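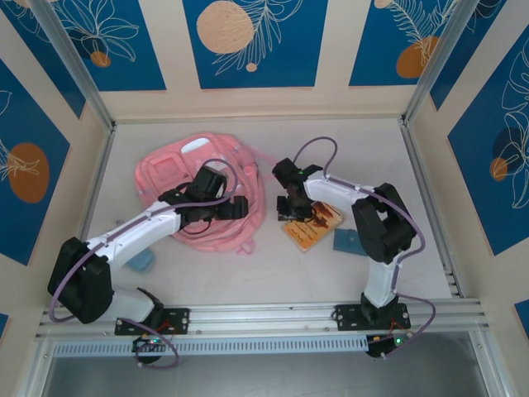

Visit to Brolta, Urnudthorpe
Saturday, June 26, 2021

Nine of us took the early bus out to Urnudthorpe for the summer visit. Brolta has two floors of a former printing works behind the station. The ground floor is a machine shop and storage. The upper floor is where they record training examples for two-armed robots, and that was what we had come for.

Līga Stankevičius met us at the door and gave us badges. She has run the recording floor for 2 years and before that she worked in a bakery, scheduling shifts, and told us the two jobs have more in common than we would think. Coats and bags went into lockers. Phones were allowed upstairs as long as we kept them away from the tables.

The basic idea was explained to us on the stairs. The robot is not programmed with a list of moves. A person guides both arms through a job from start to finish while the cameras and the joint sensors record everything. Each run through a job is called an episode. When there are enough episodes of the same job, they go into the training set and the system tries to learn how to do it without the person.

Each recording station is a table with a pair of arms on a rail along the front edge and walls on the other three sides. I had expected plain white walls. The ones we stood at had blue panels with leaves and orange circles on them. Roald Björklund, who builds the stations, told us the panels get swapped. If every episode has the same background, the system can come to rely on it, and then it fails when the table is moved to another room. He would like to change them more often than they do, but taking the panels down means checking the cameras again, and that costs him most of a morning.

The job at our station used a pink backpack, a light-blue sponge block, a flat teal sponge pad and a small printed packet. The small things are meant to end up in the bag. It sounds easy. Baiba Kuusk, one of the operators, said the bag is the hard part by a long way. It is soft, it never lies the same way, and the opening closes up when you let go of it. One arm has to hold the fabric while the other brings the item over. New operators tend to pull too hard and drag the whole bag across the table.

The target for this job is 585 good episodes. They had 565 on the morning of our visit, so they expected to finish it early the next week. An episode only counts if it passes review. Arūnas Avotiņš does the reviewing, at a desk with two screens at the far end of the floor. He rejects episodes where the operator hesitates for a long time, where a hand gets into the workspace, or where the item is left half out of the bag. A dropped item is not always a reason to reject. If the operator picks it up again cleanly, he keeps the episode, as the system needs to see some recoveries too. Those are given a separate label.

Between episodes the operator resets the table from a card that says where each thing should start. The cards are drawn up by a small program called Cukum, which picks the positions and the order at random. Before the cards, people put things back wherever felt natural, and nearly all of the starting positions bunched up in the middle.

Two of our group had a try at the controls. Syafiqah Mangundap went first and got hold of a sponge on her third attempt, then lost it on the way over. I did no better. You hold a pair of handles and the arms follow you, but you can't feel how tightly you are gripping, so everything has to be judged by eye. Our efforts were not saved.

Lunch was in the canteen downstairs: soup, rye bread and a cheese tart. Afterward there was time for questions. Someone asked how well the trained system does on the bag job. Līga said it was too early to tell, and that on the previous job, stacking cups, the first trial on 100 episodes had been poor – it reached for the right cup and then stopped. They recorded more and it improved. She did not want to give us a number.

We also had a short look at the machine shop, where a second set of frames was being cut for the Pärn project. That will use longer tables and larger items such as towels and boxes. Roald thought it would be running by the fall.

The bus back leaves from the other side of the station, through the underpass, and it is worth allowing ten minutes for the walk. Brolta can take up to 12 visitors at a time. Anyone who missed this visit and wants to go on the next one should put their name on the list at the club desk.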